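Sullum adds hair accessory sorting to its Plotham household range 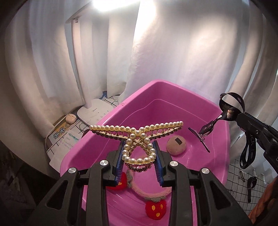
PLOTHAM - Home storage supplier Sullum will release a bathroom and dresser sorting kit for hair accessories in November, under the Bandside name. The kit consists of one rigid wide-rimmed basin, 24 divider cards and a printed sorting guide.

The guide separates accessories by construction. Pearl-trimmed and stone-set claw clips are stored singly, teeth down. Plush and fleece headbands lie flat in the basin with nothing on top of them. Slim metal clips go on a card, where they are easier to find than on the floor of a drawer.

"Mixed storage is the main cause of bent teeth and missing pearls," said Oleksandra Sirko, product manager at Sullum. "The basin is for the first sort. Everything gets tipped in, looked at and moved to its place."

The basin holds 44 average-sized pieces and weighs 600 grams empty. It is moulded in a single colour with a glossy interior that can be wiped clean with a damp cloth. Powder puffs may share the basin but should be kept clear of open clips - the fibres catch in the hinge.

Replacement divider cards will be sold separately. Trade enquiries should be directed to Stepan Savchuk at the Plotham office.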